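Utensil holder
2 min read

A utensil holder (also cutlery caddy, chopstick stand) is an upright open-topped container for forks, spoons, chopsticks and small cooking tools. Kept on the table or by the stove. Differs from a cutlery tray, which lies flat in a drawer.

Materials and form
Wood, bamboo, ceramic, wire, plastic. Slatted wooden types let air in at the sides, useful for chopsticks put away damp. Many have a divided top: metal in one compartment, wood in another. Long cooking chopsticks stand well above the rim and can tip a light holder over.

Use
Cutlery is usualy stored handles up, so the eating end isn't touched. Some households do the reverse with forks, for drying. Sorting by type is common, though at home mixed holders are the norm: forks, spoons, chopsticks all in together, emptied onto the cloth at mealtimes and put back after.

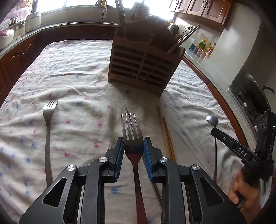 Cleaning is mostly a matter of the base. Water and crumbs collect there, so lift everything out, wipe, leave to dry upside down. Wooden ones should not be soaked. Slats can be done with a old toothbrush.

Last edited July 21, 2025 by Rajkumari Tiwari

Filed under: Tableware | Kitchen storage

Related articles
Chopstick rest
Cutlery tray
Dish rack
Tablecloth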